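Makdale Are Finally Ready to Talk About the Quiet Album

The singer from Makdale would like it known that the duo did not break up. They went to the grocery store, mostly.

"You stop posting for a while and people assume there was a fight," she says, stirring a coffee she will not touch for the whole of our conversation. "There was no fight. We're too lazy to fight. We'd have to schedule it."

Her bandmate, who plays everything that isn't singing, nods. He has agreed to this interview on the condition that he be allowed to eat during it, and the sandwich gets a fair share of his attention.

The new record is called Abella, and it comes out in July, two years after the tour that wore them both down to the studs. It is slower than anything they've done. The lead single, Trusari, takes its time getting to a chorus and then decides against having one.

"The label asked where the hook was," he says. "I said it's in there, you have to want it."

Did the label want it?

"They asked again."

Most of Abella was recorded at Zadard, a studio above a tire shop, where the sessions ran from nine at night until the shop opened and the air wrenches started. One of those wrenches made it onto the record. He won't say which song. She says it's the fourth one, and he puts the sandwich down to look at her.

They wrote a lot and threw out nearly all of it. His phone holds 640 voice memos from the period, many of them humming, a few of them a dog. "I'd play her one and she'd say, that's the last one again," he says. "And it was. I wrote the same song all winter."

What changed was her voice, or how she uses it. On the early records she sings like someone trying to be heard over a blender. On Trusari she barely gets above talking, and you lean in. She puts this down to a cold.

"I had it for the first week, so we did everything low and close to the mic. Then I got better and it sounded awful. Very healthy. We kept the sick takes."

There will be a tour, though a short one – small rooms, seats where possible, home by midnight. She has asked for a lamp on stage. He has asked for a chair with arms, and feels he was the more reasonable of the two. Old songs will be played, but slower, so fans hoping to jump up and down should pace themselves.

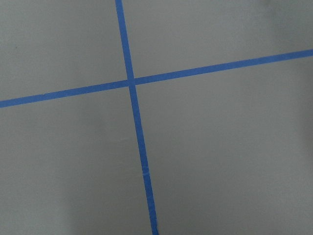
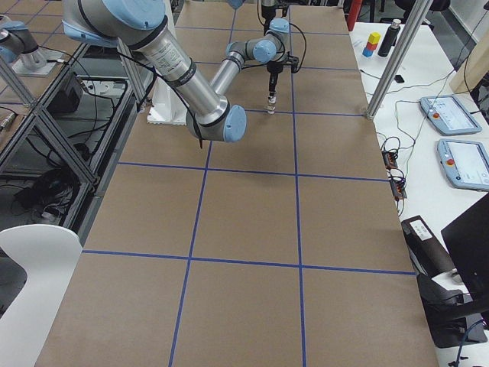 Top: blue tape on gray. Bottom: the silver arm over brown paper.

I ask whether they're nervous about how the album will land. She says no. He says yes, at the same moment, and goes back for the other half of the sandwich.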